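# Open day at the Clorkine lab, June 28, 2025

Clorkine opened its robotics lab to the public on Saturday, and I went along with a colleague from Henance. Registration was free. The building is on the north side of the Citora business park, and the signs from the parking lot were easy to follow. We were given a badge, a map and a start time for the tour.

The first stop was the data room. The group there records people guiding robot arms through household jobs and trains a single policy on the recordings. They have 3,067 recordings so far. A screen by the door played clips from the wrist camera, and most visitors stayed to watch. 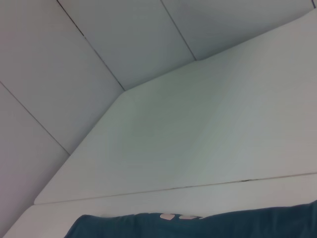
The result they presented concerns the wrist camera. The group trained one policy with the wrist view alone and another with the wrist view plus a fixed camera overhead, using the same 1,000 recordings for each. The difficulty with the wrist view is that it often has little in it to go by. At close range it can be nearly all white surfaces, with thin seams between the panels and a strip of teal cloth along the bottom. A policy that sees only this has to work out its position from a few lines and the edge of the fabric. The overhead camera gives it the rest of the table.

They ran 162 trials, split evenly between the 2 policies. The one with both cameras did better on jobs with a long reach. On short reaches there was almost no difference, and the presenter said they had not expected that. Someone asked about lighting, and the answer was that every trial was run under the same lamps. They plan to repeat the test in October with the blinds open.

The second stop was a workshop where Şimşekoğlu, the company that supplies the lab's mounting brackets, had a table of parts. We could handle them and ask about prices.

Lunch was sandwiches in the lobby. The afternoon talk was full by the time we got to the door, so we left at two. The slides will be posted on the lab's site.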